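Tabletop Storage and Card Packing: Data Card

Name: Greddale Box-and-Card Set
Version: 13
Maintainer: Ainhoa Montoya
Last revised: October 12, 2021

Summary

Greddale is a collection of short recordings of one household task: putting small flat items into lidded storage boxes and taking them out again. The set holds 1,538 episodes. Of these, 494 use a box with a hinged lid and the remainder use open trays or boxes with a separate lid. Every episode is done by hand at a table, and every episode has a written label in plain English.

Contents

The top-level folder has one subfolder per container type. Inside each subfolder, episodes are numbered in recording order. An episode folder contains the video, a label file and a notes file. The notes file is empty for most episodes. Where it is filled in, it records a dropped item, a lid that closed on its own, or a restart.

Container types are listed in containers.csv. The columns are container name, lid type, latch type, and whether the walls are clear or opaque. Items are listed in items.csv with name, main color and stiffness. Stiffness has three values: rigid, bends, folds. Printed cards are entered as "bends" regardless of thickness.

Task definitions

open_lid: starts with the latch fastened, ends when the lid stays up unsupported.
place_card: starts with the card outside the box, ends when the card is released inside the walls.
move_card: starts and ends with the card inside the box.
remove_card: the reverse of place_card.
close_lid: starts with the lid up, ends when the latch is fastened.

A lid resting shut with the latch hanging free does not count as closed. Episodes that end this way are labeled close_lid_partial and kept in the main set.

Labeling rules

Labels name the item by its main color first and then by type, for example "green card." Printed numbers and logos are left out of the label, even when they are readable. Left and right are given from the side of the person doing the task. "Front" is the edge of the box nearest that person, and on hinged boxes this is normally the latch side.
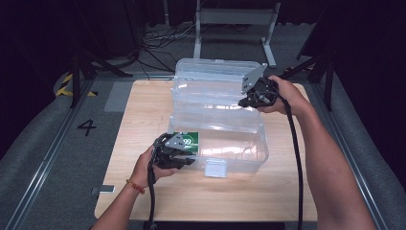 Why are cards labeled by color when many of them have numbers printed on them? Print is often turned away or covered by a hand, and a label that depends on it can't be checked for the whole episode. Color can be read from either end of the table.

The item list keeps the printed text in a separate column, print_text, for anyone who wants it. Entries there were typed from the items themselves and don't depend on what a recording shows.

Splits

The Ploloston split holds out complete container types. The Dosside split holds out items and keeps all containers. Do not mix the two - an episode used for training in one can be a test episode in the other. Each split has its own index file, and both indexes cover the full set.

Known issues

Clear boxes are hard to outline. Box corners in the outline files were marked by hand, and for clear walls the outer edge was used throughout. Lid corners are marked only when the lid is fully open or fully closed.

In 40 episodes the label says place_card but the card was already in the box at the start. These are listed in relabel.txt and should be read as move_card. The label files themselves have not been changed, so that results from earlier versions can be repeated.

Color names were reviewed in February. "Teal" and "mint" were merged into "green," and the old names are kept in items_old.csv.

Changes in this version

Added print_text to items.csv.
Added close_lid_partial. Earlier versions used close_lid for both outcomes.
Renamed the Goicoechea subfolder to tray_open. A copy of the old index is included - it will be dropped in the next version.

Corrections

Send corrections to Ainhoa Montoya with the episode number, the current label and the proposed label. Put one episode on each line.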